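Feda Cell Services

About us

Feda Cell Services sets up, maintains and repairs small robot cells. Most of the arms we look after handle light household and kitchen goods: bowls, baskets, lids, sticks, small boxes. We do not build robots and we do not sell them. Our work starts when a cell has been bolted down and ends when its owner can run it without calling us.

The company was started by Valbona Yordanov, who still does most of the mechanical work. Anayeli Zavala joined later and is responsible for cameras, calibration and the service log. The workshop is at the Contreras building, second door past the loading dock.

How a cell is set up

Setup is done with the same few items each time. A sheet of plain cardboard goes down over the table covering to give the wrist camera a flat, matte background. A glazed bowl is the usual first object. Glaze reflects, and a highlight on the inside wall can be mistaken for an edge, so a bowl shows up poor exposure settings early.

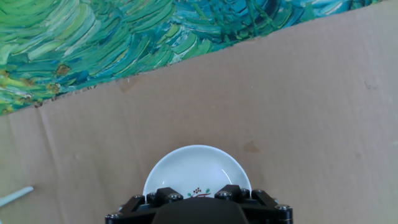
Page last changed: January

Before any motion is run, the gripper is checked by hand. The order is fixed:

Power off and locked.
Finger mounts checked for play.
Every bolt head checked with a hex key. Any that turns is taken out, cleaned and refitted.
Center housing wiped with a dry cloth.
Camera view compared with the reference view saved at the last visit.

The last step finds more faults than the others. A wrist camera that has shifted by a small angle still gives a usable picture, and the operator sees only that the arm has started to miss. Anayeli keeps a reference view for every cell under contract and will not sign off a visit until the new view matches it. If it does not match, the camera is recalibrated and a new reference is saved under the same cell number.

The log

Each job gets one line in the log, with the cell number, the part touched and the time spent. The log now holds 2,149 entries. Of these, 841 concern grippers and 312 concern cameras or camera mounts. The remainder is cabling, tables, guards and software settings. Owners can ask for the lines on their own cell at any time.

Repair and regular care

Regular visits cover cleaning, bolts, cables and calibration. Repairs are booked separately. We carry Mutell finger mounts and Colleck cable sets in stock, and other parts are ordered as needed. After a repair the cell is run with more than one object on the table. An open basket is a useful second item - its side wall is full of small openings, and the arm has to be checked for clearance around the handle as well as the rim.
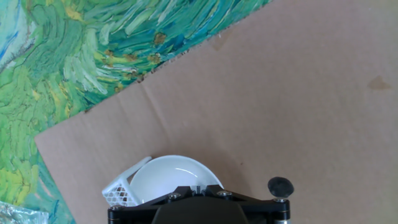

Bowl and mesh basket at the gripper, cardboard sheet in place.

We do not leave a cell running at reduced speed as a substitute for a repair. If a part has to be ordered, the cell is locked out and tagged until it arrives.

Who we work for

We have 143 cells under contract, mostly in schools, test kitchens and small packing rooms. New cells are taken on after a first visit, which is charged at the normal hourly rate. Please have the arm's manual and the controller password ready.

Calls are answered from 7:30 a.m. Messages left after 4 p.m. are returned the next working morning.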